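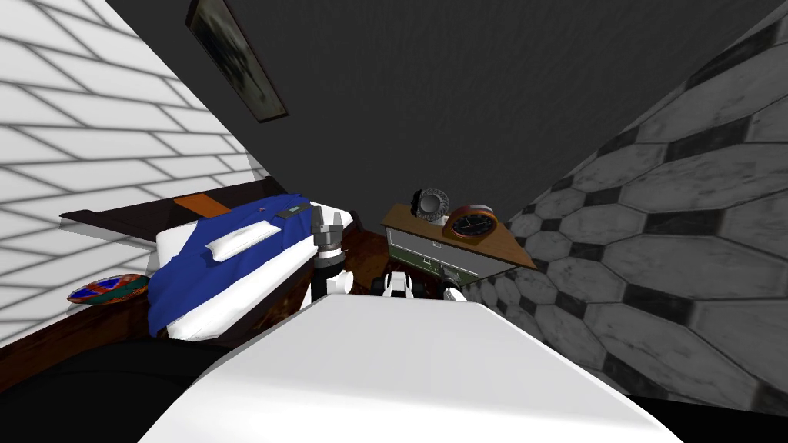
A practice bedroom in the Mikley simulator. The robot's right gripper reaches toward the space beneath the nightstand.

I have been making beds and picking up after people for most of my adult life, so I figured I'd be good at this. I put on the headset, took a controller in each hand, and within a minute I had driven a robot's elbow into a nightstand.

The people at Durkell were very nice about it. Everyone does that, they said. One of them had done it that morning, and she gets paid to be there.

Durkell is a small company on the second floor of an old shoe warehouse in Davcombe, above a place that fixes pianos. What it does all day is show robots how to do housework. The robots in question are mostly inside a computer. A person stands in the middle of a carpet square, wearing the headset, and moves their hands, and in a make-believe bedroom a pair of white and gray arms moves with them. Every move gets saved. Do the same chore enough times and the recordings are used to train a program that will, with luck, do the chore by itself.

The software is called Mikley, and I had expected something that looked like a tax form. What I got was somebody's bedroom! Brick wall, wooden headboard, a bright blue blanket with real-looking folds in it, a round clock sitting on the nightstand. There was even a fancy plate beside the bed, and I spent far too long leaning over to look at it. (You can lean. The view goes with you, and so does the robot, which takes some getting used to when you look down and there's a big white curve where your stomach should be.)

My first job was to pick a slipper up off the floor and put it on the bed. You would think the hard part would be the hands. It's the shoulders. Your own arm will happily go around a corner in a way the robot's arm won't, and when you ask it to, it stops, and your hand keeps going, and now the two of you disagree about where your hand is. A little tone sounds in the headset when this happens. I heard it a lot. By lunch I was hearing it in the elevator.

Then there's the matter of touch. I never realized how much of picking up a slipper I do with my fingertips. In the headset you get a small buzz when the fingers close on something, and the buzz is the same for a slipper as for a table leg. So you watch. You get your face down near the floor and watch the fingers close, and then you lift an inch and watch again to see whether the thing came with you. My trainer, who has been at this for two years, told me to slow down until I was bored and then go slower. She said the program learns your nerves right along with your moves, so if you twitch before every grab, you end up with a robot that twitches before every grab.

I asked why anyone bothers with the headset when you could just take hold of a real arm and push it through the job. They do that too. There's a metal arm bolted to a bench in the back room, and they let me have a turn. You press a button on the wrist, the whole thing goes soft, and you can lead it around like a sleepy horse. I loved it. I had it wiping a counter in no time, and I felt like a genius. But a real arm needs a real counter, and a real rag, and somebody to make the counter dirty again after every pass, and you can only be in one kitchen. In Mikley you press reset and the slipper is back on the floor. Press another button and it's a different slipper, in a different bedroom, with the nightstand on the other side.

They also admitted that the make-believe kind has its problems. Cloth is the big one. The blanket looks wonderful and behaves like a blanket right up until you pinch it in two places and pull, and then it sometimes behaves like pizza dough. The staff have stopped finding this funny. I had not, and they waited politely while I did it again.

A recording of one chore, start to finish, is called a demo, and the wall by the coffee machine has a screen with the running count. When I came in it said 2,873. That was for a single project, Yousafzai, which covers bedrooms and nothing else. I asked how many demos it takes before a robot gets the hang of a chore, and I got a long sigh and then a short answer: for something simple, like the slipper, they like to have 300 good ones before they even try. Good is the word to watch there. A demo where you drop the slipper and pick it up again might be kept, because robots need to see a person recover from a mistake. A demo where you drop it, swear, kick it under the bed with your robot wrist and then hand the controllers to someone else does not get kept. I checked.

The afternoon was better. I had been moved on to small objects low down, which meant reaching in around the furniture, and something clicked in my arms that hadn't in the morning. I quit thinking about the controllers. I'd look at a spot on the floor by the nightstand and the white fingers would be going there. My left hand, which I had been ignoring, started doing useful things on its own, like getting out of the way. My trainer noticed before I did. She'd been calling out corrections every few seconds, and then she was eating a sandwich.

I did over 64 demos that day, and my back told me so on the drive home. Operators at Durkell work in short shifts with long breaks, and I now understand the row of foam rollers in the hallway. The other thing they warn you about is that it follows you. That night I reached for a glass in my own kitchen and paused with my hand open beside it, lining up my fingers, waiting to feel the buzz.

Before I left they had shown me what all this is for, or at least a piece of it. They loaded a program trained on the Yousafzai demos, put me back in the headset, and told me to keep my hands still. The arms went off without me. The right one dipped toward the floor, stopped, thought about it (I know, I know, it wasn't thinking), shifted over a little and closed on the slipper. It lifted an inch and held there for a moment before it went on, just as I'd been told to do it all day long.

It set the slipper on the bed a bit crooked. Somebody behind me said that one was probably learned from the morning shift.

I've been asked back in April, when they start on laundry. I told them what I thought of the blanket and said I'd come if they fixed it first, and they said they were working on it, in the voice my plumber uses. I'm going anyway. I want to try the fitted sheet.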